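Floral Design I, week 5 handout
Instructor: Adaeze Aliyu

## Before you start

Clear the table and lay out flowers and leaf sprigs where you can see them all. Trays help with sorting.
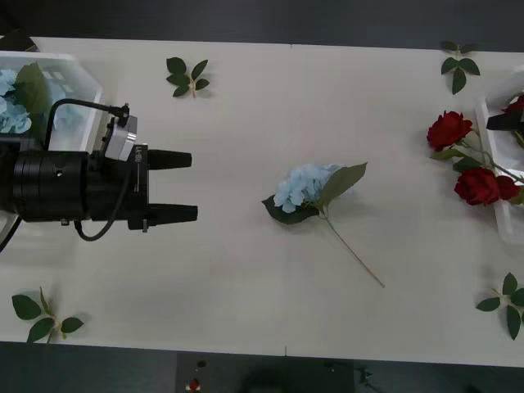 ## Conditioning

- Strip any leaf that would sit under water.
- Recut stems at a slant and let them drink overnight.
- Work on a plain, light surface. Color is easier to judge.

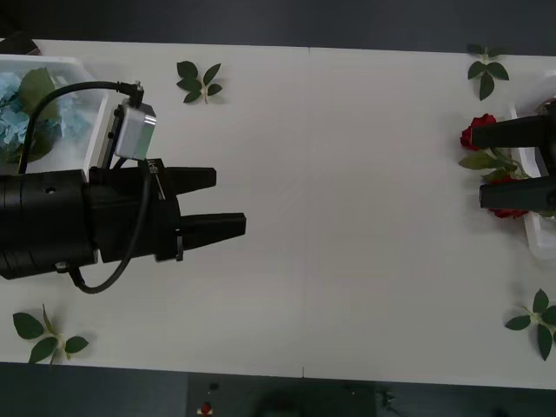

## For next week

Read chapter 9 and bring your own snips.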